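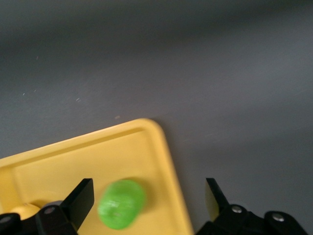 Yellow tray on the gray tabletop, green item inside

Streaks and specks on a matte gray tabletop

Posted by Drollivano, 20 Jan 2021

I have a matte gray work surface, bought secondhand, no maker's label. A yellow plastic tray sits on it most of the day and small items go in and out of the tray. After wiping, the top shows faint diagonal streaks when the light is low, and pale specks reappear within the hour. I have tried dish soap in warm water and a glass cleaner. The glass cleaner made it worse. Is this wear in the finish or residue? I would prefer not to sand anything.

Maksym Skoryk
5 votes

Test for residue first. Mark off a patch about the size of your hand in a back corner. Wipe it with plain warm water and a clean microfiber cloth, turn the cloth over, wipe again, then dry with a second cloth. If the streaks are gone from that patch, it was soap film. Dish soap leaves one on matte finishes unless it is rinsed, and most people don't rinse.

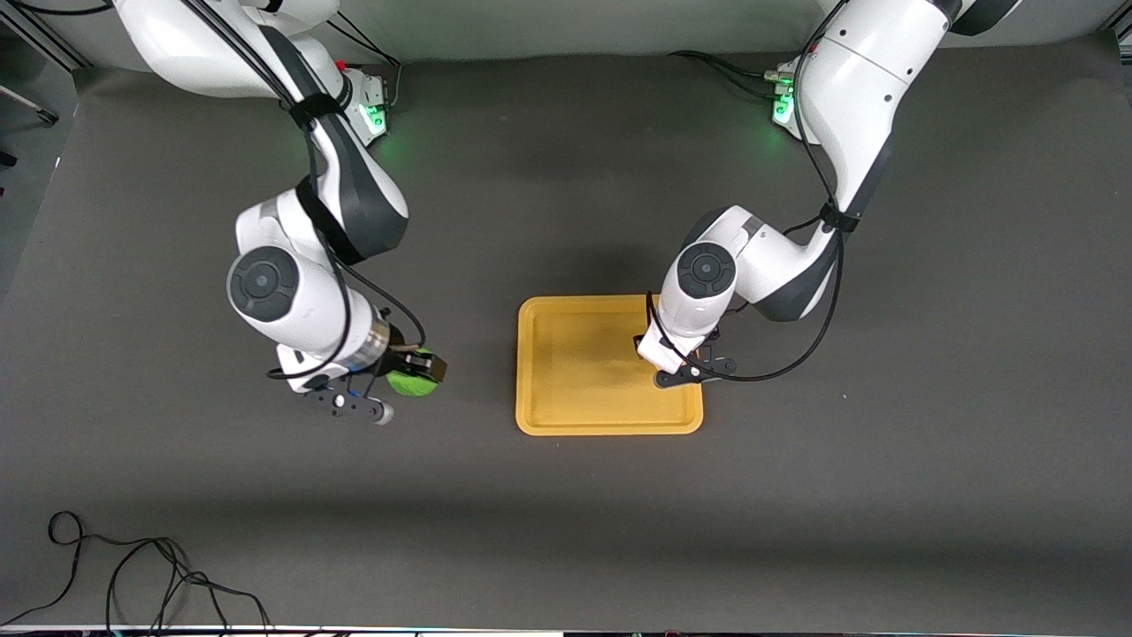
The specks are a separate matter. Pale bits that come back that fast are usually lint, either from the cloth or from whatever you keep in the tray. Anything with a fuzzy surface will shed. Empty the tray, wash it, dry it fully and wipe its underside - grit under there will scratch a soft finish when the tray is pushed across. Lift it to move it. Wash the cloths without fabric softener and keep them apart from cotton towels.

If the patch still shows streaks when dry, look along it with a flashlight held low. Lines that stay in the same place after a second wipe are in the finish.

Furkholm
1 vote

Melamine sponge. Took 40 seconds on mine.

Didenko

Don't use a melamine sponge on matte. It is a fine abrasive and leaves shiny spots that can't be wiped off. I have one next to my sink side to prove it. Otherwise agree with the first reply, except that I use distilled water for the last wipe. Our tap water is hard and dries white.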